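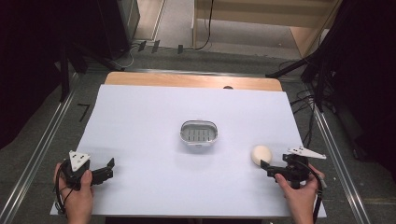 **Does a bar of soap last longer on a slotted dish?**
It can, if the slots let the bar drain between uses, and how much longer depends on the bar, the sink and the people washing their hands.

21/12/2020

**BRISTHORPE** — Atside, the household goods review desk, is adding soap dishes to its list of products it would like to see described more modestly. The desk will publish its notes on slotted and ribbed dishes in March. It is not promising that they will change anyone's bathroom.

Soap dishes have lately been sold as a way to save money, cut waste and tidy up a sink in one go. Atside thinks the first claim deserves a hard look. A raised insert keeps a bar off a flat, wet surface. That part is simple enough. What the packaging tends to skip is that the water has to go somewhere, and in a dish with no outlet it stays right under the insert until a person tips it out.

"I have read 60 product pages on this and most of them use the word 'revolutionary,'" said Virgilio Tolentino, who edits the notes. "It is a dish. I would like to know how deep it is and whether I can get a cloth under the ribs."

The desk is also doubtful about shape. Plenty of dishes are oval, and plenty of soap is round. A round bar may sit nicely in an oval dish or it may rock on the ribs, and shoppers rarely get the chance to try the two together before paying. Atside would like sellers to print the inside measurements of the dish, not only the outside ones.

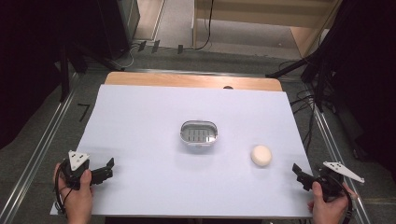 *Small oval dish with a silver rim and a slotted insert, on a white surface.*

Metal rims get their own section. A shiny finish looks good in a store, and soap film shows up on it quickly — a point that Peñalver, the retail newsletter, raised with Atside after readers complained about streaks. The notes will say how often each dish needs a rinse to stay presentable, and they will say so even when the answer is "more often than you'd like."

Atside will look at 20 dishes, 11 of them with removable inserts. Each will be used at an ordinary sink for 10 days. The desk admits this is a short run and will not be giving out stars or naming a winner. Mindov, which prints the notes, has asked for a chart. It may get one.

Printed copies will be available from the Bristhorpe office. Sellers who want to send corrections to their listed measurements can do so before the notes go to print. Sample dishes sent in without a request will be returned.

**Press contact:** Virgilio Tolentino, Atside, Bristhorpe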